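Home | Tickets | Knowledge base | Status | Log out

Ticket: Label printer adds a blank label after every third label
Product: Evora desktop label printer, driver package from the Hartley download page
Site: Wurnport
Status: Closed, sort of

Opened Tuesday, 8:10 a.m.

Printer was fine on Monday's batch. This morning it prints three labels, spits out a blank, prints three more, spits out a blank. Very regular. If it were a drummer I'd hire it.

Tried so far: off and on. Off, count to 60, on. New roll. Old roll. Cleaned the sensor with the little swab that came in the box, which I had been saving for an occasion.

9:25 a.m.

Support desk replied and asked me to confirm the printer is plugged in. Confirmed. They then asked for the label length set in the driver. It says 23 mm. The labels are 23 mm, I put a ruler on them. The gap setting says "auto", and I have never trusted a menu item that says auto.

10:40 a.m.

Ran the calibration from the front panel (hold Feed until the light blinks twice, let go, regret it). It fed out a good yard of blank labels and declared itself ready. Printed three. Blank. Printed three. Blank.
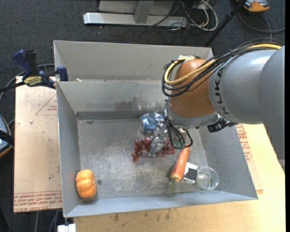
Printed the same file from the old laptop over USB and got a clean run, no blanks at all. So the printer is innocent and I owe it an apology. The problem is either the network queue or the driver on the main PC, and the main PC installed updates overnight without asking anyone.

1:15 p.m.

Support suggested removing the driver and installing it again. The uninstaller left the old queue behind, so I now had two printers with the same name, one of which went nowhere. Deleted both. Restarted the print spooler. Installed the Hartley package again.

Blanks are gone. Labels now come out upside down.

2:50 p.m.

Upside down fixed under Page Setup, Orientation, "Portrait 180". While I was in there I found what I think caused the original trouble: the update had switched the stock to a three-up sheet with a footer row. The driver was treating my roll as pages of three labels and a footer, and the blank was the footer. Set it to "Continuous roll, single" and saved it as a preset named DO NOT TOUCH.

Ran 750 labels for the Nurkton order. No blanks. Closing this, but I'd like it noted that the preset list puts the sheet option first and the roll option dead last, on a printer that only takes rolls.

Comments (3)

rollfed: Same three and a blank here. The stock setting was it. Thanks.

packing_bench_2: Mine was every fourth label. Same fix. Is the upside down part optional?

tapegun: Worked until I rebooted, then the sheet setting came back. Had to save the preset as admin.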